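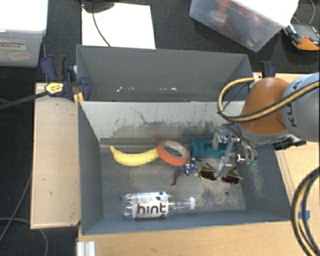 **What does a picking cell really cost?**
More than the quote. The arm is the line everyone reads, and the rest turns up later.

### Unit 2: reading the Radow bid

- Radow leaves out cables, clamps and spare fingers. Karnau lists them, at prices worth arguing over.
- "Handles mixed items" means whatever the seller tested. Send your own parts, including clear bottles.
- Budget 30 hours for setup. Dalisay's brochure says 19. I wouldn't plan on it.
- Bins wear. Put replacements under supplies.

Homework: redo the $1,252 accessories line and bring receipts or quotes.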